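Section 4: Setting up your Jidum worm composter

Welcome to the fun part! If you have worked through Section 3, your trays are rinsed, your bedding is soaking, and you're probably wondering where the whole thing is going to live. Give yourself an unhurried afternoon for these steps (and wear clothes you don't mind getting coconut fiber on).

4.1 Choose a spot

1. Pick a place that stays shaded all day. A garage, a utility room or the north side of a shed is ideal.
2. Check that the floor is level. The Jidum drains toward the tap, and even a small tilt the wrong way leaves liquid sitting under the worms.
3. Leave enough room in front to slide a jar under the tap.

CAUTION: Do not put the composter next to a boiler, a dryer or a sunny window. Worms can cope with a cool room far better than a hot one.

4.2 Assemble the base

1. Push the four legs into the base until each one clicks.
2. Fit the rubber washer on the inside of the tap opening, thread the tap through, and tighten the nut by hand. No wrench, please! The plastic thread strips easily.
3. Close the tap and pour in a cup of water. Wait ten minutes and feel underneath for drips.
4. Set the worm ladder (the curved piece with the holes) in the center of the base.

NOTE: If you have the older Hindness base, the tap screws in from the outside and the washer goes on last. Everything else is the same.

4.3 Mix the bedding

Good bedding is damp, fluffy and a little boring, and worms adore it. You can mix it in any wide, open container that you can get both arms into. Squeeze the soaked coconut fiber over a drain first, then break up the lumps with your fingers.

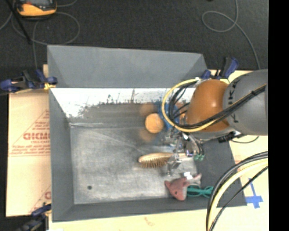 Add shredded cardboard a handful at a time and keep turning it over from the bottom. Plain brown cardboard is best. Skip anything glossy, and pull off tape and labels before you shred.

1. Squeeze a fistful of the mix. You want a drop or two of water between your fingers, and no stream.
2. Too wet? More cardboard. Too dry? A splash of water, then mix again.
3. Stir in one handful of garden soil. The grit helps the worms grind up their food.
4. Spread the bedding across the first tray to the depth of your hand, and don't press it down.

4.4 Add the worms

The Kragh starter pack holds 1,000 worms and the family pack holds 2,000. Start with whichever suits your kitchen; they'll breed to fit the space they have.

1. Tip the worms gently on top of the bedding and leave the lid off, with a light on in the room. They will head down by themselves.
2. Cover with a sheet of damp newspaper and put the lid on.
3. Wait 2 days before the first feeding, then give them a small handful of soft scraps under the paper.

CAUTION: No citrus, onion, meat or dairy in the first month.

NOTE: A few worms on the lid during the first week is normal. Leave a light on overnight and they'll settle. If lots of them are still climbing after that, check the moisture again (step 1 in 4.3).

Replacement washers are listed as part 202 in the spares table. For feeding amounts and adding a second tray, go to Section 5.

Text by Tove Snorradóttir. Revised December 18, 2025.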